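Trernent closed-season work: new trains or just new bogies?
Coaster Talk > Parks > Kilinine

railjoint
Walked the perimeter path at Kilinine this afternoon. The transfer track on Trernent is empty and both trains are off the circuit. One chassis is outside the maintenance shed under a tarpaulin, no bodywork on it. The park's winter notice only says "train refurbishment". Does anyone know whether this is a full replacement or the usual strip-down?

Wilma Van Dijk
Strip-down, as far as I can tell. Every wooden coaster that runs a full season has its trains taken apart in winter. Axles and hitches go for crack testing, wheels are measured and the bodies go back on in March. An empty transfer track in the closed season tells you very little.

chainlift_dan
Except last winter they did one train at a time and kept the other on the circuit for track checks. Both off together is new. I also heard Handasov had people on site in November, and they build trains. They don't do inspections.

Wilma Van Dijk
Handasov also supply spare parts for trains they built, and they built these. A site visit is consistent with either.

Aivar Petrauskas
I worked two seasons on the ride team there, some years ago now, so treat this as background and not news.

The present trains have two-bench cars with fixed axles. They steer badly in the turnaround after the second drop. The flange side of the wheel scrubs along the rail, and that is where most of the track wear comes from. When I was there we were replacing the top layers of timber in that turn far more often than anywhere else on the layout. A trailered train with single-bench cars would cure a good deal of it. Whether the park would pay for one is another matter.

railjoint
Would single-bench cars fit the station? The air gates are spaced for the current rows.

Aivar Petrauskas
The gates would have to move. They are bolted to the platform, so it is a few days' work. The brakes are the harder part. The fins under the car need to line up with the existing calipers, and a longer train may not fit inside the block between the final brake and the station. The current train has 12 rows. I would expect 11 on a replacement for that reason.

chainlift_dan
Losing a row on a ride that already has a 107 minute queue in August. Brilliant.

Wilma Van Dijk
One row is about eight per cent of capacity, assuming dispatch times stay the same. They might not. The current lap bars are checked by hand on every seat. A bar with an electronic position sensor usually needs one visual check and a tug, and the operator panel does the rest. You could gain more from that than you lose from the row.

chainlift_dan
Or you get a sensor fault on one seat and the whole train sits there. See Mykhailiuk all last summer.

Wilma Van Dijk
Mykhailiuk's faults were put down to connectors in the station floor, according to the park. Different system, and steel track.

gradient_b
Slight tangent: is the retracking in the turnaround going ahead as well? There was a stack of timber by the lift hill in June and I never saw it used.

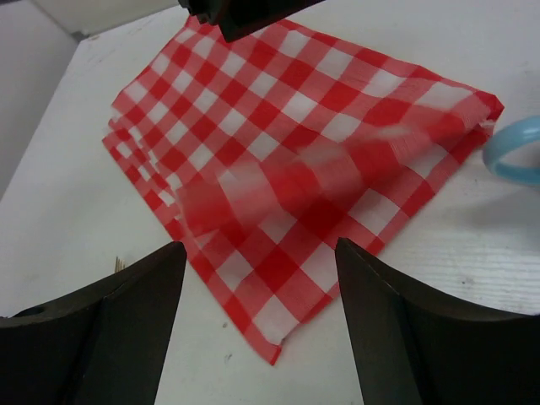

The reason I ask is that new trains on old track would be a waste. If the gauge has spread in that turn, a train with tighter wheel clearances will either bind or hammer. They would need to bring the track back within tolerance first, and I can't see any scaffolding from the road.

Aivar Petrauskas
You wouldn't see it from the road. That turn is reached from the catwalk on the lake side. But your point is right — gauge first, then trains. Clearances on the side wheels were set generously on the old stock to allow for the spread.

railjoint
I was on the lake side today and there was no scaffolding there either. The handrail has been taken off along part of the catwalk though.

Wilma Van Dijk
That would fit with track work. It would also fit with replacing a handrail.

chainlift_dan
Do you ever commit to anything?

Wilma Van Dijk
I'll commit to this: if there were new trains for the coming season, the restraints would need sign-off and test running well before Easter, and the park would be advertising them by now. Refurbishment this winter, possibly an order for the one after.

Aivar Petrauskas
I'd go along with most of that. The part I can't explain is the bare chassis outside. We never left one out in the wet, tarpaulin or no tarpaulin. If it is scrap, that changes things.

railjoint
I'll try to get another look when the path reopens. It's shut beyond the car park from tomorrow for drainage work. Does anyone remember what colour the chassis on train 2 was? The one outside had green paint on the drawbar.

Aivar Petrauskas
Train 2 was green in my time. Train 1 was black.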